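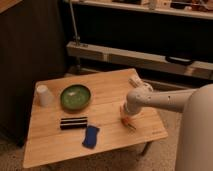 1/21/22

Big day, long day, and I'm writing this with a heat pack on my lower back and a very full stomach, so forgive the handwriting, future me.

The quilt top is finished! All of it. Every last strip is joined and I could have cried when the final border went on. I did a little lap of the hallway with it over my shoulders like a cape and frightened the cat from next door, who has taken to sleeping on our doormat as if she pays rent.

I started it in April, so it has been nine months on and off, with a great big off in the middle when the foot pedal died and I sulked. The plan back then was a lap quilt. Something for the arm of the couch. Then I found the bag of old work shirts at the back of the linen cupboard and it grew, and then Lempi gave me her mother's aprons and it grew again, and now it will cover a queen bed with enough over the sides to fight about.

Lempi Lindqvist came over this morning to help me lay it out. She brought the good pins and a loaf of cardamom bread still in its tea towel, and we had two slices each before we so much as unfolded anything. She is eighty-one and gets down on the floor faster than I do. Up again too! We pushed the couch against the wall and rolled out the backing, smoothed it flat with our forearms, taped the edges down, and then the batting on top, and then the two of us walked the quilt top in from the hall holding a corner in each hand like we were making a bed for a giant.

One seam in the Landberg row is out by a whisker. I named the rows as I went, and Landberg is the third from the top, after the street where I bought the mustard corduroy. (The others are Purgate, which is all the grey shirts and was an absolute misery to sew, and Wometti, which is the one with the spotted apron in it and is my favourite by miles.) I wanted to unpick it. Lempi put her hand flat on it and said, "Leave it be, you'll want something to look for when you're sick in bed." So I've left it. I do keep going back to look at it, mind you. I suppose that's her point.

We pinned from the centre outwards, a hand's width apart. I'd always started from a corner and wondered why I ended up with a great bubble in the middle, and she was horrified when I told her. Centre outwards, smooth, pin, smooth, pin, and don't close the pins until the whole lot is in. She learned it from a woman at the wool mill who learned it from a travelling sewing machine man, and I love that, I love thinking of this one small way of doing things being passed along from hand to hand until it got to my lounge room floor.

While we pinned she told me about her first winter after she married, when they had one good blanket between them and her mother-in-law sent a quilt stuffed with cut-up stockings. It weighed as much as a calf, she said. You had to decide before you got in which side you wanted to sleep on, you weren't going to be rolling over. She still has it. She's promised to bring it next time and I am beside myself. I want to see how it's tied.

Then lunch, which was the rest of the loaf and the last of the pea soup, and then she went home for her nap and I kept going by myself and finished the pinning just after three. My knees will not forgive me.

Chun-hung Liu rang at half past to ask if I still wanted the long-arm machine at the studio, as he'd had somebody cancel. Did I! But I've gone back and forth on it all week and when it came to it I said no thank you, I'm going to do this one by hand. I heard myself say it and thought, well, there you are, that's decided. He laughed at me and said he'd see me at Christmas. He also said to use a shorter needle than I think I want, and to wax the thread, and not to buy the cheap thread, which I had already bought. So I'll use that for tacking and get the proper stuff tomorrow.

I am so looking forward to it. I love the hand part. I love having the whole weight of the thing in my lap on a cold night, and the hoop, and the little tick sound when the needle touches the thimble. The piecing is like doing sums, and I do enjoy it, but the quilting is like going for a walk.

I've been thinking about the pattern all evening. Straight lines would be sensible. But there's a fan pattern Lempi showed me, big overlapping arcs that run right across everything and take no notice of where the seams are, and you can mark it with anything round. She used to use a dinner plate. I went through the kitchen holding things up to a scrap of calico: the small saucepan lid, the cake tin, the colander (too big, silly). I'd like the arcs wide on the outside and then three smaller ones nested inside, which needs four sizes of round thing. I drew it out in pencil on the back of the gas bill and it looks wonderful, and also a bit like cabbages. I don't mind cabbages.

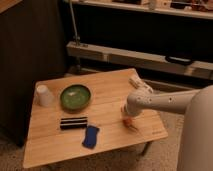

The green bowl, a good wide round, and the white cup.

Marking. There's another thing to settle. Chalk rubs off before you get to it, and I don't trust the blue pen after what it did to the table runner. Lempi swears by a sliver of dried-up soap on the dark fabrics. I tried it on a bit of the navy shirt and it makes the loveliest fine white line! I have been throwing out soap ends my entire life. Not any more, there's a jar on the windowsill now and everybody in this house has been told.

For the pale ones I think a hard pencil, very light, and just mark one fan at a time as I get to it.

I did a practice square after tea with the leftover batting. Stitches like a drunk spider for the first two rows, and then something came back into my fingers and the third was quite even. Ten to the inch is what the books go on about. I'm not near it and I'm not going to fret. Lempi's are beautiful and she says she's never once measured them. I've kept the square and written the date on the back in pencil so I can compare it with the last fan, whenever that is. Winter, I should think. I worked out that if I do a fan a night I'd be finished by the time the fire's lit, and then I remembered I'm me, so we'll see.

Chang rang just before bed and I told her all about it at much too great a length and she was very patient. She wants to know who it's for. I hadn't thought! I've been so deep in the making that it hadn't crossed my mind that it would have to go and live somewhere. I said it was for the spare bed, and she said, "So it's for me, then," and I said yes, I suppose it is, you're the only one who ever sleeps in it. She was so pleased. She asked if the spotted apron could go at the pillow end. Wometti is second from the top so she's in luck, it will be right under her chin.

To get tomorrow:
Proper quilting thread, cream, two spools
Short needles
Beeswax
Milk
A birthday card for Lempi, and something nice to go with it, maybe that rhubarb-coloured wool she was patting in the shop

The quilt is folded over the back of the couch with all its pins in, and I have put a note on it in capital letters so that no one sits there. Ten past eleven. Light off.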